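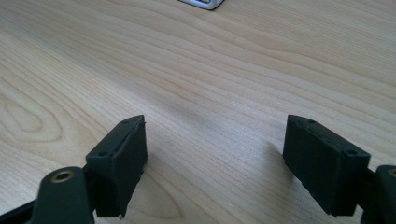
Neue Finger für den Handgreifer: Werkstatt Achterberg stellt ihre Wartung um

In der Werkstatt Achterberg wird seit November anders gewartet, und wer dort in den vergangenen Wochen am Montagetisch stand, hat gemerkt, wie viel Freude das den Leuten macht. Es geht um den Handgreifer Stosum, das kleine zweifingrige Gerät, mit dem Bewegungen vorgemacht und aufgezeichnet werden, bevor die Zelle Grendari sie übernimmt. Bislang kam er in die Wartung, wenn etwas klemmte. Jetzt hat er einen festen Plan, eine eigene Schublade und ein Heft, in das jeder Handgriff eingetragen wird.

Der Anlass war eine Backe, die nicht mehr sauber schloss. In den Aufzeichnungen sah man es zuerst nur als kleine Unruhe: Ein dünnes Kunststoffplättchen wurde gegriffen, kippte, rutschte ein Stück und saß am Ende schief. Die Zelle machte das getreulich nach. Zwei Tage lang suchte das Team den Fehler in der Software, prüfte Zeitstempel und Kalibrierdaten und fand ihn schließlich an der Innenkante eines Fingers, wo sich der weiche Belag gelöst hatte. Ein Tropfen Kleber, eine Nacht unter der Klemme, und das Plättchen lag wieder gerade!

Seitdem schaut man in Achterberg genauer auf die Finger. Nach jeweils 2000 Griffen wird Stosum aus dem Betrieb genommen und auf den Tisch gelegt, immer bei gutem Licht und immer mit geöffneten Backen. Der Blick geht zuerst auf die Innenkanten. Eine Lippe, die absteht oder wellig geworden ist, lässt sich mit dem Fingernagel prüfen: Gibt sie nach und legt sich wieder an, bleibt sie drin. Steht sie danach immer noch hoch, wird der Belag abgezogen, die Fläche mit Alkohol gereinigt und ein neuer Streifen aufgeklebt. Das klingt nach Bastelstunde und ist auch ein bisschen eine. Wer es ein paarmal gemacht hat, braucht dafür elf Minuten, die Trockenzeit nicht mitgerechnet.

Danach kommen die Schrauben an die Reihe. Sie werden über Kreuz in kleinen Schritten angezogen, mit dem kurzen Schlüssel und ohne Kraft. Die Backen aus dem Drucker verzeihen einiges, aber eine überdrehte Schraube verzeihen sie nicht, und ein ausgerissenes Gewinde bedeutet einen neuen Block. In der Schublade liegen deshalb immer zwei fertige Paare bereit. Sie tragen auf der Unterseite eine Nummer, die im Heft wieder auftaucht, damit sich später nachvollziehen lässt, welche Aufnahmen mit welchem Paar entstanden sind.

Am meisten Begeisterung löst allerdings die Sache mit den Buchsen aus. Die Hebelarme laufen auf kleinen messingfarbenen Ringen, und an ihnen hängt, wie gleichmäßig sich die Finger aufeinander zubewegen. Früher wurde hier reichlich geölt. Das Öl zog Staub an, der Staub wurde zur Paste, und irgendwann fühlte sich das Schließen an, als würde man eine Schublade voller Sand zuschieben. Heute werden die Lagerstellen trocken ausgewischt und bekommen nur einen Hauch Fett, aufgetragen mit der Spitze eines Zahnstochers. Die Arme fallen danach fast von allein auseinander — ein herrliches Gefühl, wenn man den Griff vorher kannte.

Zum Schluss wird die Ausrichtung geprüft. Dafür gibt es einen Papierstreifen, der zwischen die Backen gelegt wird, erst vorne, dann in der Mitte, dann hinten. Er soll sich überall mit dem gleichen Widerstand ziehen lassen. Klemmt er nur vorne, sitzt einer der Blöcke verdreht auf seinem Arm und muss noch einmal gelöst werden. Eine Messuhr wäre genauer, das wissen alle Beteiligten, doch der Papierstreifen passt in die Schublade und braucht keine Batterie.

Auch die Zelle selbst profitiert. Grendari arbeitet mit baugleichen Fingern, und was am Handgerät auffällt, wird dort inzwischen gleich mit angesehen. Seit der Umstellung sind in der Zelle 317 Durchläufe am Stück ohne fallen gelassenes Teil gelungen. Der alte Bestwert lag bei 107. Ein Teil des Sprungs geht sicher auf das Konto der neuen Teilezuführung, die im selben Monat eingebaut wurde, und so ganz auseinanderrechnen lässt sich das nicht mehr. Die Stimmung am Montagetisch hat der neue Wert trotzdem gehoben, er steht mit Kreide an der Tür zum Lager.

Ganz ohne offene Fragen läuft es noch nicht. Der Kleber zum Beispiel: Der bisherige hält gut auf der matten Oberfläche, wird aber mit der Zeit spröde, und zwar gerade an der Kante, auf die es ankommt. Ein elastischerer ist bestellt. Ausprobiert wird außerdem ein Belag, der um die Innenkante herumgezogen und erst auf der Rückseite des Blocks verklebt wird. Das erste Muster trug an der Ecke zu dick auf, sodass kleine Teile beim Loslassen hängen blieben. Das zweite ist dünner und liegt schon bereit.

Das Heft trägt übrigens den Namen Zosia. So hieß ursprünglich nur die Tabelle, in der die Griffe gezählt wurden, und als die Tabelle auf Papier umzog, zog der Name eben mit. Eingetragen werden Zählerstand, Backenpaar, Zustand der Lippen und eine freie Bemerkung, in der dann Dinge stehen wie »links schwergängig, nach dem Auswischen gut« oder »Schlüssel bitte zurück in die Schublade!«. Gerade die freien Bemerkungen haben sich bewährt. Aus ihnen ging hervor, dass die linke Seite häufiger nachgearbeitet werden musste als die rechte, und zwar bei allen, die mit dem Gerät arbeiten. Vermutlich liegt es daran, wie man Stosum in der Hand hält und wohin man ihn beim Ablegen kippt. Eine Ablage mit zwei Auflagepunkten, auf der die Finger frei hängen, ist inzwischen gezeichnet und soll noch vor der Winterpause gedruckt werden.

Im Dezember zeigt die Werkstatt den ganzen Ablauf einmal öffentlich, vom Öffnen der Backen bis zum Eintrag ins Heft. Wer selbst einen Handgreifer betreibt, darf ihn mitbringen und am Tisch durchsehen lassen. Fett, Papierstreifen und Zahnstocher sind vorhanden, passende Schraubenschlüssel bringt man besser selbst mit. Beginn ist um 16 Uhr, der Eingang liegt auf der Hofseite.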